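Unit 4: Home Organisation and Storage
Handout 3 – Entryways and Shoe Racks

Read this handout before the practical. Bring a tape measure and a notebook. You will work in pairs and each pair will be given one rack.

1. Why the entryway comes first

The entry is usually the smallest space we cover in this unit and the one used most often. Shoes left on the floor narrow the walkway and become a trip hazard, especially for older residents. A rack only helps if people can put a pair away in one movement, without shifting anything else.

2. Measuring up

Measure the wall, the depth available and the swing of the door. Allow 20 cm of clear height between shelves for slides, thongs and low sneakers. Ankle boots need more, so check before you fix the shelf heights. Write the measurements on your plan in millimetres. A wall 3 metres long is written as 3,000.

3. Open racks

An open rack with metal uprights and timber shelves suits light everyday footwear. The Gotby and Plomia racks in the storeroom can both be used for this exercise. Check that every shelf is level and that the screws are firm before loading. Leave 15 mm between the rack and the wall so the skirting board can be wiped.
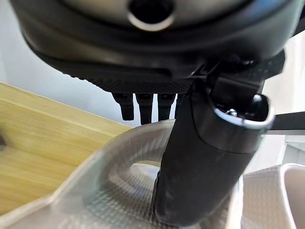
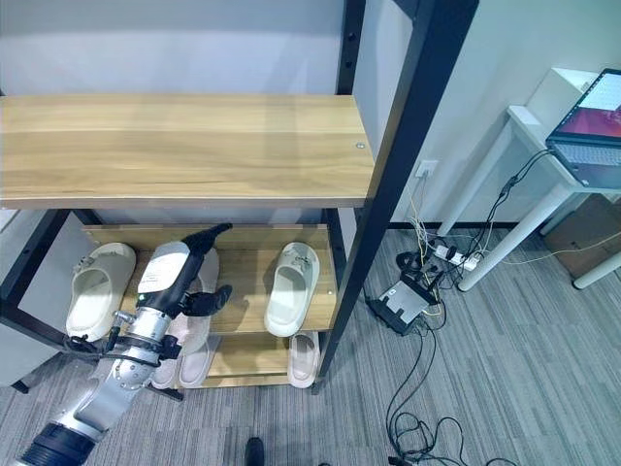

4. Sorting footwear onto the shelves

a) Take everything off and wipe the shelves with a damp cloth. Let the timber dry.
b) Match the pairs. Put odd shoes in the tub at the end of the bench.
c) Group by colour or by owner. For a household of more than two people, grouping by owner works better.
d) Keep the two shoes of a pair next to each other on the same shelf. A pair split by another shoe counts as unsorted.
e) Face all toes the same way.
f) Slides with a buckle or other trim on the strap should sit flat, with nothing stacked on top.

Put the most worn pairs at the height that is easiest to reach. For children this is the lowest shelf. The top shelf can stay clear for bags or post – agree on this with your partner and note it on the plan.

5. Tubs and baskets

The Sandberg tubs are for loose items such as shoe brushes, spare laces and insoles. Label the front of each tub. Do not use lidded tubs for damp shoes.

6. To hand in

A scale plan of your entryway, a list of what is kept on each shelf, and 200 words on one change you would make for a resident with limited mobility. Use the Oteck grid sheets for the plan. Work is due at the start of the next practical.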